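## 3. Throughput of the Bindeck router over a mobile link

The Bindeck router was connected to the laboratory network through its LTE modem, with the wired port left unused. Two clients were attached over Wi-Fi. One ran the load generator written by Suqin Jia; the other logged latency to the Firnau test server.

Each run lasted 5 minutes. The modem was restarted between runs and the band was locked in the settings page, as the automatic mode changed band under load and made the first results unusable.
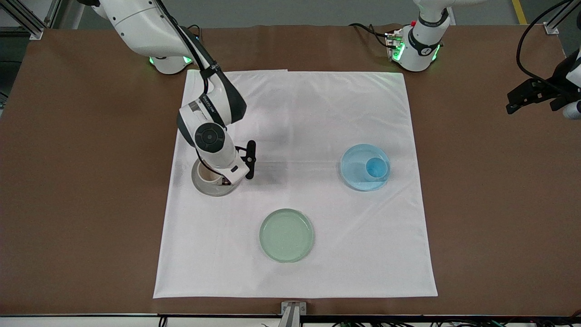 *Figure 4. Table with cloth, cup and plates, and the two arms.*

With the 5 GHz radio enabled, 389 runs were completed. A further 321 were completed on the 2.4 GHz radio. Median latency did not differ between the two sets, which suggests that the mobile link was the limiting part of the path. The spread was wider at 2.4 GHz, mainly in the afternoon.

Two faults were found. The router dropped its address lease when the modem reconnected, and the signal reading in the status page lagged behind the value reported by the modem. Magdy El-Sayed traced the first to the lease timer in the firmware. The second remains open.

Raw logs are in Appendix B.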